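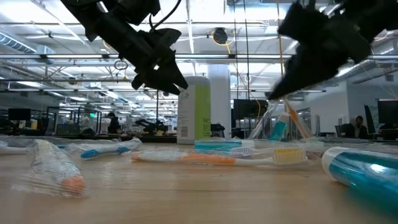 Toothbrushes and toothpaste in plastic packaging, on the wooden tabletop

From: Nele Van Beek
To: parking list
Date: 16 November 2021
Re: Bike racks in the Declercq basement

Gerrit, thanks for the numbers. I have put your message in below with my answers between the parts, so that Floor and the others who joined late can follow.

Gerrit Van Wijk wrote:
> The basement room holds the bikes of three stairwells now. Mieke
> measured the free wall again and we have 10 meters on the long
> side, once the old shelving is out. Sunance quoted us for
> two-tier racks along that wall. Trikow only does single-level
> hoops, but they could start sooner.

Ten meters is more than I had on my drawing. I think I stopped at the drain pipe. Can the upper tier go over the pipe, or does the rail need a clear wall behind it? The Sunance sheet shows the rail standing on its own feet, so I would guess it can, but please ask them before we sign anything.

Ceiling height matters more to me than length. The upper tray slides out and tips down, and you need room over the handlebars when it goes back up. There is a beam near the door that hangs lower than the rest. Single hoops under the beam and two tiers everywhere else would be fine with me.
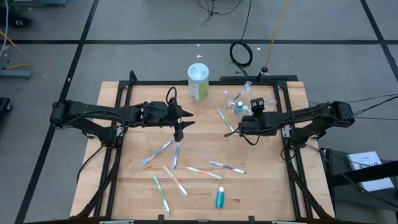

Price and who pays

> Sunance wants 3000 euros for the racks with delivery. Fitting is
> extra. The hoops from Trikow are cheaper per piece but we would
> fit far fewer bikes.

I would take the two-tier racks at that price. We had 29 bikes on the list in April, and two families have moved in on my stairwell after that. Hoops alone won't hold them.

On fitting, Rezaul Wanigasekara offered to do the drilling if someone rents the hammer drill. The floor is old concrete and he wants the long anchors, not the ones that come in the box. Please get the fitting price from Sunance anyway so we can compare.

> Do we want the gas springs on the upper trays? They add to the
> price and I can lift mine without.

Yes, on all of them. My bike is a heavy city bike with a child seat and I can't get it up there without help. Electric bikes should stay on the lower level whatever we choose – most of them are over the weight limit for the upper tray, springs or no springs. 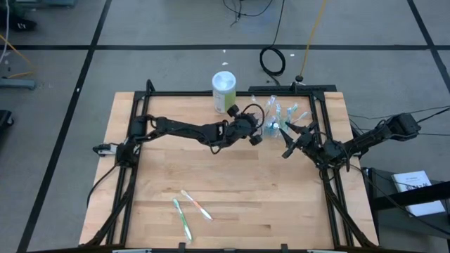

The aisle also has to stay wide enough to pull an upper tray all the way out. Last time I was down there, the cargo bike from stairwell 3 stood right across it. Could Mieke mark a place for it beside the meter cupboard with tape, so we can see if it fits before the racks come?

> Dutum still has the key to the side door. Should I ask for it
> back?

Please do. The fitters will want that door, the ramp is on that side.

I can be there to clear out the shelving if I hear a few days ahead.

Nele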